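Costari Project: Gallery

Costari is our study of how a robot arm learns a kitchen job that needs a tool. The job is short to say: take the knife by the handle, draw it out of its holder, bring it over the food on the board, make one pressing cut, put the knife back. We work with toy food for nearly everything, and the arm is run at low speed throughout.

This page collects notes and pictures from the work. The method is written up in the Narkus report, and the results quoted on this page are the ones in that report. Page last changed 10 July 2024.

Demonstrations

The policy was trained on 548 demonstrations, all given by teleoperation. Szabolcs Bodnár and Gráinne Ó Conaill did most of the driving. One demonstration takes about 30 seconds when it goes well. We kept the slow ones and threw out only those where the knife was dropped or the arm hit its force limit.

Splitting the task

Early on we trained one policy for the whole sequence. It learned the reach and the cut but was poor at drawing the knife, which is a small part of each recording. We then marked every demonstration at the moment the blade cleared the holder and again when it went back in. Training draws equally from the three parts. The network stayed the same size — only the sampling changed.

Start layouts

Every trial begins from a written layout. The sheet gives the position and angle of the board, where the food sits on it, and which way the knife handle points. Before a trial the operator compares the live view with a stored reference and moves things until the two agree. We found that a few degrees of difference in the handle angle mattered more than several centimeters in the position of the board.

Layout with the toy banana on the deer board, knife in the black holder.

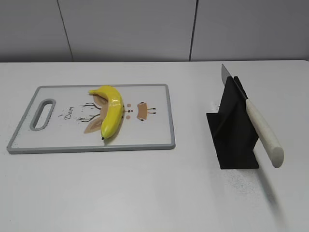

The banana is harder than the straight foods. The cut should cross the body at a right angle, and with a curved piece that angle depends on where along the curve the blade comes down. Demonstrators picked the middle most of the time, so the policy does too. When we asked for cuts nearer the ends it often kept the angle it would have used in the middle.

Results

With the split sampling, 83 percent of the test trials ended with the knife back in its holder and the cut inside the marked zone. Most of the failures were at the return. The arm brings the blade down slightly to one side of the slot, touches the edge, and pushes. Stopping on contact and backing off by 8 millimeters before a second try fixed a good share of these, but that rule was written by hand and is not part of the learned policy. The figure above is without it.

Still open

We have not tried a second knife with a different handle. Printed boards also need a proper test against plain ones, as all our comparisons so far changed the board and the food together. Gráinne is writing the layouts for that set now, and they will go up on this page with the same numbering as the report.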